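The mug tree finally has a home

2022-04-28

I have been going back and forth over this steel mug stand for longer than I'd like to admit, and it has spent the week on the light wood table while I make up my mind. 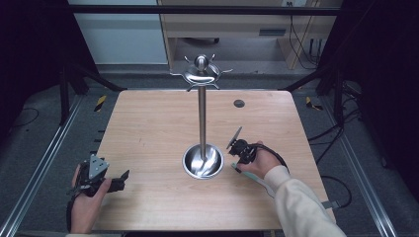
Why I came around to it

My friend Dayana passed it on to me when she left her place on Lenton Street, along with a box of mugs I did not need (and kept, of course, all of them). I'd always thought of mug trees as something from my grandmother's kitchen, a bit wobbly and always in the way. What won me over was the base. It's a shallow round bowl, so there's a spot for teaspoons, or the tea bags that otherwise wander all over my counter. And I do love the little shiny ball on top – it makes me smile every morning!

Where it's going to live

My first idea was the shelf over the kettle, but with the hooks spreading out in every direction it wants more elbow room than I have up there. So it's going on the end of the counter by the window, once I've cleared away the cookbooks. Herman thinks I should hang only the small cups on it and leave the big soup mugs in the cupboard, and he may well be right. I'll try it his way until July, and then we'll see about the soup mugs.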